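Wolden Drawing Evenings: Frequently Asked Questions
Answers to what people ask before their first visit. Last revised in September by Gemma Hollis.

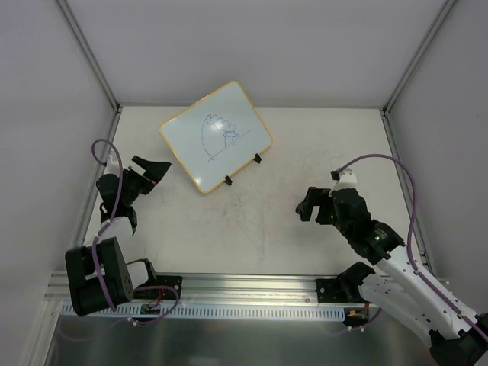 Do I need to know how to draw?
No. Most people who come have not drawn since school. The first half hour is warm-up exercises, and you can repeat those all night if you like them.

What does it cost?
Each evening is $6, paid at the door in cash or by card. Under-16s are free with a paying adult. There is no membership fee and you do not have to commit to a full term.

Where are you?
191 Grondemer Street, second floor. The street door is the green one next to the dry cleaner. Ring the top bell if it is locked. There is an elevator at the back of the building, but it shuts off at 9 p.m., so tell us when you arrive if you will need it to leave.

What should I bring?
A sketchbook and something to draw with. We keep pencils, markers and scrap paper for general use. Please don't bring oil paint, spray fixative or anything that needs solvent. The windows in that room do not open.

Can I use a tablet?
Yes. Bring it charged. There are only 4 outlets and two of them are used by the lamps.

What happens at an Ondo night?
Ondo is our name for the timed sessions. Everyone draws the same subject, first for one minute, then five, then twenty. There is a break after the second round. On all other nights you work on whatever you want.

Is there a live model?
Not at the moment. The Malik Studio across the river runs life drawing for adults, and we can give you their flyer.

Can my child come alone?
Children under 12 need an adult in the room with them. Ages 12 to 15 can be dropped off once a parent has signed the form.

Do I have to show my work?
No. At the end some people leave their pages out on the side table and others pack up and go home.

Can I leave my things there between visits?
Flat work only, in the plan chest, with your name on it. Anything left past the end of term goes in the recycling.

What is the 1000 Sheets project?
It is a group collection of drawings on index cards, one card per drawing. Anyone can add to it. Cards are by the sign-in book. We will hang them all when we reach the total.

Where do I park?
The lot behind the library is free after 6 p.m. Do not use the dry cleaner's spaces, even when the shop is closed.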